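Open day at Unel: give me the dull jobs

February 6, 2021

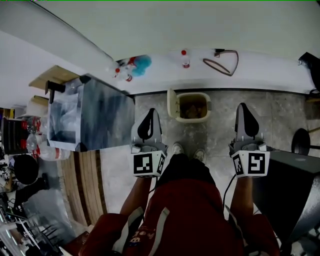 A gripper in each hand, on the tiled floor at Unel.

Went along to the Unel open day expecting to be sold something. Was, a bit. There was a slide with the number 300 on it in very large type and I still couldn't tell you 300 what.

But the grippers. You hold one in each hand, finger pads at the front, marker squares on the white block near the handle, and you do a job. Pick up, put down, whatever. The robot is meant to learn from that later. Fasil Gudeta ran our session and kept his talk to eight minutes, bless him, then handed the things over.

My first go was terrible. Your fingers know where a bottle cap is, the grippers don't, and you end up staring down at your own hands like a toddler with a spoon. By the third try I'd slowed right down. Bereket Sisay, who was in the queue behind me, said it made her respect her thumbs.

So here's my gripe. Everyone at these things wants the big trick. The year before, in June, I sat through the Plotance demo, 25 minutes of an arm stacking cups to music, and came away knowing nothing. An hour of fumbling at Unel taught me more about why home robots are slow to arrive then any cup tower.

Firms should do more of this. Let people hold the kit. Let them drop stuff. And be straight about how many goes it takes, becuase when I asked if 100 was enough for one small task Fasil just laughed.

Would I buy one? No. Would I go again, yes, with better shoes.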